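Home Files Data card Issues Changelog

# Joleo Panel Approach (simulated teleoperation)

A small dataset of teleoperated demonstrations in simulation. An operator steers a simulated arm with a hand controller and brings the gripper up to the edge of a thick flat panel. The data was made for training and testing imitation learning policies on the approach part of a grasp, where most of our earlier policies went wrong.

Maintained by Ognjen Vidmar and Marichka Lytvynenko. Current release: April 2024.

## Summary

- Demonstrations: 109
- Control: remote, one operator, one hand controller
- Recording rate: 30 steps per second
- Longest episode allowed: 900 steps
- Operators: 2
- Views: wrist view, plus a fixed side view for some episodes
- Real robot data: none

## Why this set exists

The Babić set, which we recorded before this one, had full pick and place episodes. Policies trained on it could carry and release a part well enough, but they often came in to the grasp at the wrong angle and knocked the part away. When we went back through the demonstrations we found that the approach took up a small share of each episode, and that the two operators did it in different ways. One turned the wrist early and moved in straight. The other moved in first and turned the wrist at the last moment.

So we recorded the approach by itself, with one written procedure that both operators followed. Episodes end once the gripper has closed on the panel edge and held for a short time. There is no lifting and no placing.

## The task

At the start of each episode the arm is in one of a few fixed poses and the panel is placed at a random position and angle within reach. The operator has to:

1. bring the gripper to a point facing the panel edge, with the fingers open
2. turn the wrist until both fingers lie either side of the panel thickness
3. move in until the edge is between the pads
4. close, hold, and press the end button

The outline of the panel is an irregular polygon, so the edges meet at odd angles. Operators were asked to grasp a straight stretch of edge and to stay away from the corners. Grasps on a corner tend to slip in the simulator, and we didn't want a policy to learn them.
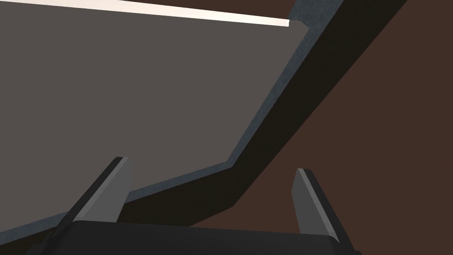 *Wrist view with the gripper open and nothing held. The grey panel face takes up the upper left, with its bevelled edge and dark side running down towards the fingers.*

The wrist view is the main input for most uses of this data. The fingers stay in sight whether they are open or closed, which helps when you want to check gripper state against the logged value. The colours are plain on purpose. We tried textured panels in August and got policies that followed the texture and paid little attention to the edge, so the textured episodes were dropped and are not in this release.

## How the demonstrations were recorded

The operator sits at a screen showing the wrist view and holds the controller in one hand. Moving the controller moves the gripper by the same amount, scaled down. A clutch button under the first finger freezes the arm so the hand can be brought back to a comfortable position. The trigger opens and closes the gripper.

Scaling is set before each session and stays the same within it. Both operators ended up using the same low setting, which makes for slow episodes but far fewer bumps. If you are used to quicker teleoperation data you will find these demonstrations rather sluggish.

Clutch periods are kept in the files. During a clutch the arm does not move, so you will see runs of steps with no change in pose. These are marked with `clutch = 1`. Most people will want to take them out before training. We kept them in because someone may want to study how operators use the clutch, and because cutting them from the raw files made the timestamps awkward.

Each operator did a practice session first. Practice episodes are not included.

## What is in each episode

| Field | Meaning |
|---|---|
| `wrist_rgb` | wrist view, one picture per step |
| `side_rgb` | side view, where recorded |
| `joint_pos` | joint positions of the arm |
| `tool_pose` | position and rotation of the gripper, in the arm base frame |
| `gripper` | opening, from 0 (closed) to 1 (fully open) |
| `action` | commanded change in tool pose, plus gripper command |
| `clutch` | 1 while the clutch is held, otherwise 0 |
| `panel_pose` | true pose of the panel in the simulator |
| `operator` | a or b |
| `outcome` | held, slipped, bumped or timeout |

`panel_pose` is there for checking and for scoring. A policy on a real arm would not have it, so please say so if you use it as an input.

Actions are logged as commanded, before the simulator applies its own limits. Where the operator pushed the arm against a joint limit, the action and the resulting motion won't agree. This happens mostly in episodes where the panel is placed far to one side.

## Failed episodes

We kept failures. An episode counts as failed if the gripper slipped off the edge, if the panel was pushed out of place before the grasp, or if the step limit ran out. They sit in the same folder as the rest and are told apart only by the `outcome` field, so filter on that before you train a plain behaviour cloning model. We forgot to do so ourselves the first time and spent nearly a week looking for a fault in the training code.

Some episodes marked `held` are untidy. The operator may have backed off and come in again, or touched the panel lightly without moving it. These are useful for learning to recover, but they will pull an averaged policy off a clean line.

## Suggested use

- Behaviour cloning of the approach from the wrist view
- Testing how well a policy copes with changes in panel angle
- A starting point before fine-tuning on a smaller set of real demonstrations

The loader in `tools/load.py` has options for dropping clutch steps and filtering by outcome. It returns one episode at a time and does no shuffling.

```
python tools/load.py --root data --drop-clutch --outcome held
```

We do not give a fixed train and test split. For our own tests we trained on operator a and tested on starting poses taken from operator b, then swapped them round. Please report which way you split the data, as the results differ quite a lot between the two.

## Limits

The panel is the only object. There is no clutter, no table edge to avoid and nothing to read depth from except the panel itself. A policy that does well here may do badly on a bench with other things on it.

Lighting is fixed. The dark side of the panel is close in brightness to the body of the gripper, and when the two overlap in the wrist view it can be hard to tell them apart. Policies trained at low resolution had trouble with this. Raising the resolution helped more than adding colour changes during training.

Contact in the simulator is stiffer than on our real arm. The closing part of each episode should be treated with care if you plan to move a policy across. We have had better results handing over to a simple force-limited close once the edge is between the pads — the learned part then only has to get the gripper there.

Both operators are right-handed and used the same controller. There is a visible lean towards approaching from the right.

## Known problems

- The side view is missing from the earliest session. The field is present but empty.
- In a few episodes the gripper value lags the picture by one step. The loader has a `--shift-gripper` option that corrects it.
- Rotation in `tool_pose` is stored as a quaternion with the scalar part last. The Babić set had it first. If you mix the two, convert one of them.
- Episode numbers have gaps where recordings were thrown away. The gaps do not mean files are missing from your download.

## Adding demonstrations

We are happy to take more episodes, above all from left-handed operators. Use the recording script in `tools/record.py` and leave the scaling at the value in the config file. Read `PROCEDURE.md` first and do a full practice session before you record anything you mean to send. Please send failures as well as good runs, and don't trim the start or end of an episode.

Marichka checks new episodes by playing back the actions in the simulator and comparing the final panel pose with the logged one. Episodes that do not play back to the same outcome are returned with a note. The usual cause is a changed time step in the simulator settings.

## Licence and contact

The data may be used and shared for research and teaching with credit to the Joleo maintainers. The scripts in `tools` are under the same terms. Questions about the recordings go to Marichka Lytvynenko, and questions about the loader or file format go to Ognjen Vidmar — opening an issue is the quickest way to reach either.

Related

- Babić pick and place demonstrations
- Plalgate controller driver and clutch settings
- Plalier: playback checks for teleoperated episodes
- Notes on converting tool poses between sets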